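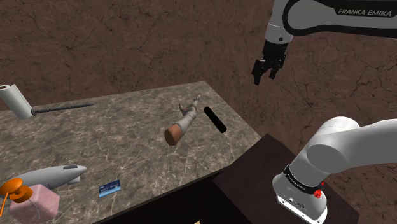 Sealing a stone countertop

Check first whether the stone needs it. Put a spoonful of water on a clean, dry spot and leave it for ten minutes. A dark patch under the water means the stone is taking it in and should be sealed. If the color stays the same, test again in July, or whenever the next yearly cleaning falls.

Cleaning before sealing

Use dish soap and warm water, then rinse twice. Vinegar, lemon juice and bathroom descaler etch marble and limestone and must be kept off them. Cooking oil stains need a paste of baking soda and water, spread thick, covered with plastic wrap and left overnight. Scrape it off with a plastic card. Let the stone dry for a full day.

Applying the sealer

1. Open a window and mask the wall edge.
2. Wipe on a thin, even coat with a lint-free cloth, one arm's length at a time.
3. Wait for the time printed on the can - usually 5 to 15 minutes.
4. Buff off everything left on the surface. Dried sealer leaves a haze.
5. Apply coat 2 once the first is dry to the touch.

Keep the surface dry for 24 hours. Repeat the water test before using it.

Haze that has already dried

Wet a cloth with fresh sealer, rub the hazy area for a minute, and buff at once with a dry cloth. Old haze may need mineral spirits. Test on a hidden corner.

Posted by Xóchitl Olvera, Eltdale
Oct 25, 2018
Views: 2,566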